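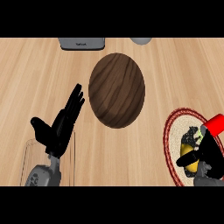
Fig. 1. Simulated tabletop, two-arm configuration. Left hand open beside the brown disc; right hand closed on the red cylinder at the placemat.

Aug 23, 2022
Project Twal, simulation notebook
Entry by Shadi Sleiman

Purpose. To determine whether the contact threshold used by the grasp detector may be held at a single value for both hands, or whether it must be set separately. The question was left open in the June entries and has held up the Braltoro comparison.

Setup. Rendered scene, oak-light table texture, dark disc near the center, woven placemat at lower right. Both arms use the same five-finger hand model. The clear glass container near the left forearm was kept in the scene for all runs. Lighting and object poses were fixed at reset; only the starting joint angles of the arms were varied. Physics settings are those of the Dretwood configuration, unchanged.

Method. The policy was run for 48 episodes at each threshold setting. An episode ends when the red cylinder has been lifted clear of the mat and held for 2 seconds, or when the step limit is reached. The detector's output was logged at every control step and compared afterward with the contact pairs reported by the physics engine, which are taken as ground truth. A step is marked as a false contact when the detector reports a grasp and the engine reports no pair between a finger and the cylinder. The left hand has no assigned target in this task. Any grasp reported for it is therefore an error by definition.

Result. With the shared threshold, the detector logged 229 false contacts over the full set. With separate thresholds the total fell to 30. Nearly all of the remaining errors occur in the few steps before the right hand closes, when the fingers pass over the other items on the mat. The left hand produced none in the second set.

The success rate did not change between the two sets. This was expected: the detector is read only by the logger and does not feed back into the policy. The gain is in the quality of the labels and should not be reported as a gain in grasping.

Discussion. The shared value had been chosen from right-hand data alone. Joint torque on the left side at rest is higher than on the right, owing to the more extended posture, and the old value sat inside that resting range. A short spike during the approach to the disc was enough to trigger the flag. I had first attributed these errors to the glass container, on the assumption that its collision mesh was larger than its rendered outline. The mesh was checked against the visual model and the two agree. That line of inquiry is closed.

The yellow object and the dark speckled one beside it remain a concern. In the arrangement of Fig. 1 a digit of the right hand extends across the yellow object, and the detector cannot tell which object supplies the load. Torque alone will not settle this. The fingertip contact channel from the Mondell hand model would, but it is disabled in the present build and adds to the run time.

Corrections to earlier entries. The June tables list the threshold in normalized units for the right hand and in raw units for the left. They should not be compared directly. The converted tables have been placed in the Twal folder under the same names, with the suffix "conv".

Open items.
Repeat the separate-threshold set with the dark speckled object removed from the placemat.
Enable the fingertip channel for a short trial and record the cost per step.
Colleagues running the Braltoro comparison should use the converted tables and the separate thresholds from this date forward. Runs already completed with the shared value may be kept for success rate but not for contact labels.
Seed list and configuration file are stored with the logs.

S.S.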